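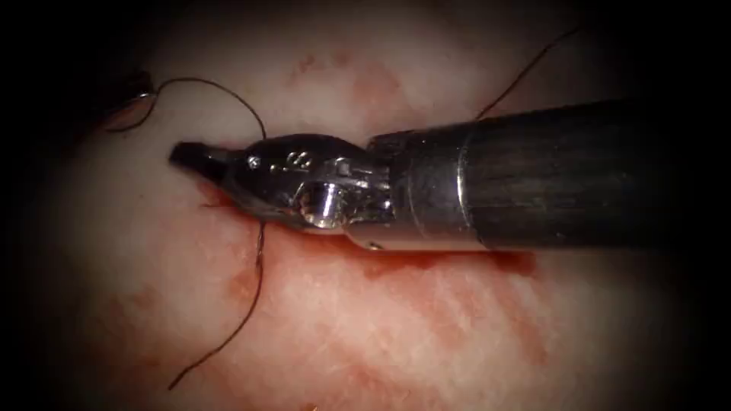 Why did the robot stop in the middle of a stitch?

A surgical robot does not decide where to sew. A surgeon sits at a desk called a console and moves two handles. The robot copies those movements with small metal instruments. Each instrument has a long shaft, a wrist that bends, and a pair of jaws at the end.

In March a Plela robot at Mostthorpe stopped while it was being used for stitching. Both instruments held still and a yellow light came on at the console. A fault had been found in one wrist.

To see why a wrist matters, think about tying a knot. Your two hands have to work very close together without pulling the thread too hard. Robot instruments have to do the same with a very fine thread, called a suture. A small error at the wrist moves the tips of the jaws.
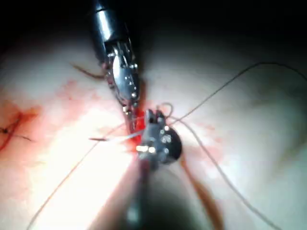 Clanness Robot Safety Team – Young Readers' Pages

How the wrist moves

Thin steel cables run down the inside of each shaft. A motor at the far end pulls one cable and lets another out, and the wrist bends. The brakes on a bicycle work in a similar way: you squeeze a lever, and a cable pulls on the brake.

Cables can stretch. When one has stretched, the motor turns by the right amount but the wrist does not bend quite far enough.

How the robot noticed

The robot keeps two numbers for each joint. The first is where the joint has been told to go. The second comes from a sensor, and says where the joint is now. The computer compares them 400 times every second.

Normally the two numbers are nearly the same. On this robot a gap of up to three steps is allowed. When the fault was found, the first number was 842 and the second was 837. That is a gap of five, so the computer stopped the motors.

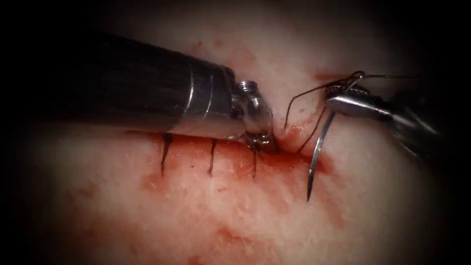 Stopping is called a safe state. The motors lock, and the jaws keep the grip they already have. If they opened by themselves, a needle could fall. If they closed harder, the thread could snap.

What happened next

The surgeon let go of the handles. A nurse checked the jaws and released the instrument using a small hand key. It was taken out slowly and a spare was fitted. The computer tested the spare before the handles would work again.

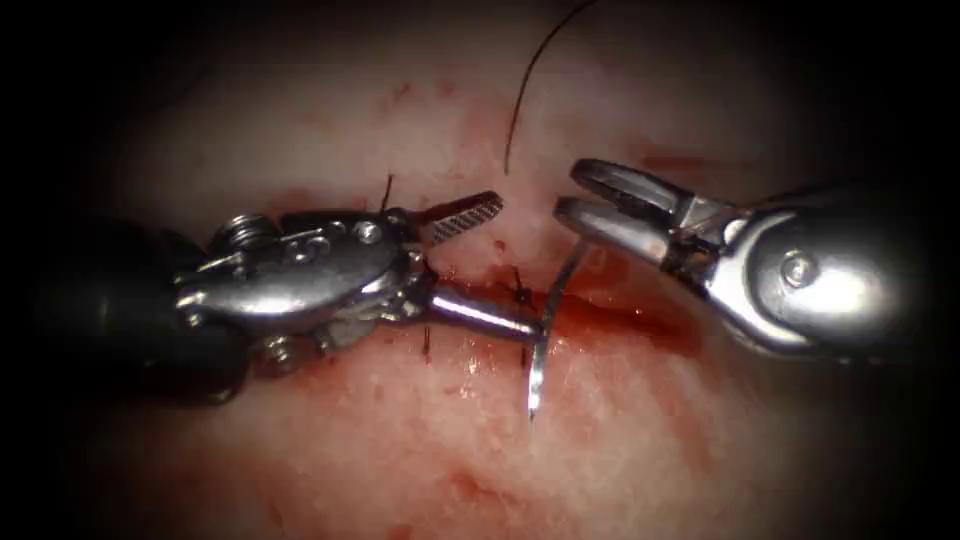 Iida Ikonen, an engineer, later opened the faulty wrist under a microscope. One cable had become longer where it bent round a pulley. The instrument had been used more times than its label allowed, and the counter that should have blocked it had been reset by mistake.

What was changed

The counter can no longer be reset at the console. The wrist test now bends every joint both ways before work starts.

Words to know

Console: the desk where the surgeon sits.
Sensor: a part that measures something.
Suture: thread used for stitches in the body.
Safe state: what a machine does when it finds a fault.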